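Fixing a two-arm sim that drops the disc (and lies about it)

If your simulated pick reports success and the real arms fumble it, don't start by blaming the real arms. I run the Plidov workcell in the Lallville build of the simulator, and ours scored 200 clean picks in a row before the same program faulted on hardware on Monday. I'd stopped believing the score well before that.

Step 1. Turn off auto-reset. By default the cell resets after a failed grasp and the log keeps quiet. Step through one pick at a time and stop the gripper over the disc.

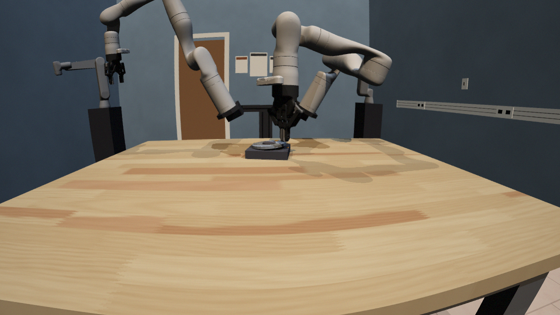
Does a clean collision log mean the path is safe?
It only means none of the shapes you switched on ran into each other. Anything left out of the collision list can pass straight through an arm without a warning.

Step 2. Open the collision list and check both arms, the frame, the block and the table. Ours was missing one forearm. The Khoury import tool had skipped it, and its "all parts loaded" message was no help at all.

Step 3. Check the friction on the disc. Someone had set ours to 4, a silly value for metal. Put in a measured figure if you've got one.

Step 4. Slow the approach to 30 mm a second and run it again from a different view. 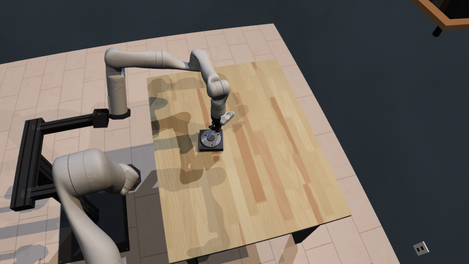 Gripper over the disc, second arm in the foreground.

Step 5. Do 600 runs with small random shifts in the disc's position. Expect the score to drop. If it stays perfect, go back to Step 2, as I wouldn't trust it.

Keep people out of reach of the real arms for the first hardware run, with a hand on the emergency stop, whatever colour the status light is.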